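Home | Docs | Data | Contact

# Wevard Hand-Held Gripper Set: house rules

Thanks so much for stopping by! Jamie Oakley and Nelu Pană wrote these rules after our July sessions, and we've kept them short(ish) so people will read them.

- Keep the markers clean and never cover them with a sleeve or a thumb.
- Open the fingers fully before you come near a cup - it's gentler on everybody.
- Stop if you feel a cable pulling, even in the middle of a take. 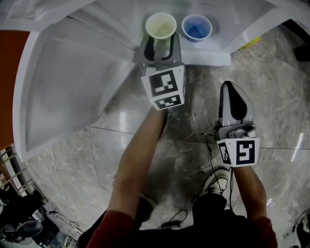
Release 4 holds 431 episodes, and every one was checked against the rules above. If you spot one that slipped by us, please write to Nelu - he's always glad to hear from you.

Related
- Zillmont marker printing notes
- Kushnir episode checklist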